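Thursday, late evening, June

I finished the second reading of the subtitles for *Indance* today. The file has 1624 subtitles. When I received the dialogue list in spring, I thought it was a quiet film, and I accepted the price for a quiet film. The director does not like music, so people talk when they walk, they talk when they eat, and the grandmother talks also in her sleep.

The screening in the Plarkus is next week. It will be the first time that my work is shown in a hall with 400 seats. Until now my subtitles were for small rooms and for television at an hour when good people are sleeping. I try not to think about it, and so I think about it all day.

I want to write down the problem of the scene in the boat, so that I remember later how I solved it. The father and the daughter sit in the boat and the father says a word which in his dialect means both "enough" and "stay." The daughter hears "enough" and stops rowing. Later in the film we understand that he wanted to say "stay," meaning stay in the village, do not go to the city. All the second half depends on this small word. In English I have no such word. For two weeks I had "Stop here," then I had "That will do," then for one terrible evening I had "Hold." Now I have "Leave it." She can leave the oar, and the father can mean the other matter, her leaving. It goes a little in the wrong direction, I know this, but at least the word comes back in the station scene, where she says "I left it." I said it aloud many times in the kitchen with different voices. I am almost satisfied.

The director wrote to Győri (they wrote to me) that he would prefer "Enough." He speaks good English, better than mine in some ways, and he hears his own word behind every English word. The audience will not have his word in the ear. I explained this in a polite email which took me the whole morning, longer than a reel of the film. I used the dictionary even for the greeting. The answer came after lunch: he wants to see it on the screen first. This is fair. I would say the same.

At Győri they are kind, but they are always in a hurry. They asked again if I can keep the maximum reading speed, and I sent them the list of the places where I cannot. There are 3 of them and all belong to the uncle. The actor was a radio announcer before, somebody told me, and he speaks like a man who is paid for each syllable. In the wedding speech I removed half of his jokes. I feel bad for him. He prepared these jokes probably for weeks and in English he will only say that the bride is tall and the soup is cold.

In the afternoon my eyes were too tired for the screen and I did the housework which I had avoided since the weekend. First the kitchen floor, then the bathroom, then the shelf with the old festival catalogs, where I sat down on the carpet and did nothing useful until five.
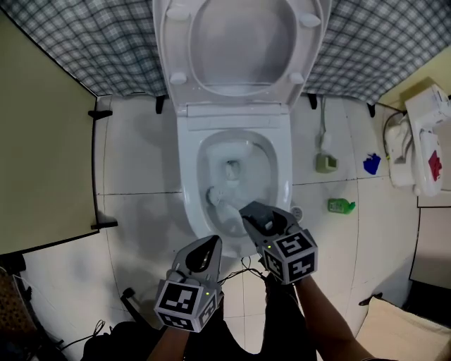
Bathroom, with the brush in the bowl and the lid up against the plaid curtain.

In one of the catalogs I found the program from my first year in Ovier. I was not a translator then. I sat at the table in the entrance and gave people their badges, and in exchange I could stand at the back of the hall for the evening films. I had underlined the titles that I wanted to see and put a small cross next to the ones that I really saw. There are many lines and not so many crosses. Next to one of the crosses I wrote "left after the horse." I have no memory of the horse.

But I remember very well one film from that week, a black and white one about a man who repairs clocks. The subtitles were projected by hand under the picture. A woman sat in the side row with a small lamp and pressed the key for each line. In the middle of the film she lost the place, and for some minutes the people on the screen said the words of the other people. The clockmaker asked for more bread with the voice of his wife. The public laughed, then somebody whistled, and I saw that she did not move her head at all, she only looked at her papers, turned two pages and was again in the right place. I admired her more than the film. I believe that on that evening I decided something, although I would have said then that I only wanted to sit down.

I put the catalog back. I threw away two others from years when I did not go.

At six I made soup and watched the first reel again with the sound off, to see only if the subtitles read well. It is a thing which I learned from an older colleague and I recommend it to myself here, because I forget it always. Without the sound I notice at once where I was lazy. In the market scene I had the word "thing" in four subtitles one after the other. With the sound it was invisible. Now I have "thing" one time, and the others are "basket," "price" and nothing. The empty place is the best one. She only lifts her shoulders, and everybody will understand her shoulders.

Also I found a subtitle which stays after the cut. The mother says "Close the door," we cut to the field, and "Close the door" is standing there in the middle of the grass. I corrected it. I checked then all the cuts of the reel and I was not finished before the soup was cold, so I ate it cold like the guests of the uncle.

Then a telephone call from the Plarkus. They want to know if I will come on the stage for the discussion after the film. The interpreter they had ordered has another job on the same evening, and they thought, because I know the film already, that I could do it. The discussion is 18 minutes, they said, they have the hall only until the next screening. I answered that translating at a desk and translating on a stage are two professions. The lady on the telephone said "Yes, of course," and waited. In the end I said that I will tell them tomorrow.

What speaks against it: I am slow. At home I can look for one word during a whole walk around the pond. On the stage I have the time of one breath. My accent becomes stronger when I am afraid, and in the hall will sit people who paid for their ticket. I also don't own shoes for a stage.

What speaks for it: the director will be there and he will be asked about the boat. They always ask about the boat, already the people at Győri asked. If another person translates his answer, this person will say "enough" or "stay" without thinking, and my "Leave it" will look like a mistake. If I am there I can at least make that he is understood. And I would like to hear how the hall is when the lights go on. From the back, near the door, I heard it often. I don't know how it sounds from the front.

I tried the black shoes. They are acceptable if I don't walk much.

For tomorrow: read reel two without sound. Write to Győri about the title, which should keep its original form in the opening, with no translation under it, because each time I translate it, it becomes the name of a gymnastics course. Ask if the song at the end needs subtitles or not. I have a version that rhymes and a version that is correct. The rhyming one I made at night and I should read it once more in the daylight before I show it to anybody. Call the Plarkus before noon. Buy bread, and the small bulbs for the desk lamp, the one with the narrow socket.

It is after eleven now and still warm in the room. I have the window open, and in the yard somebody is listening to a football match on the radio, very quietly.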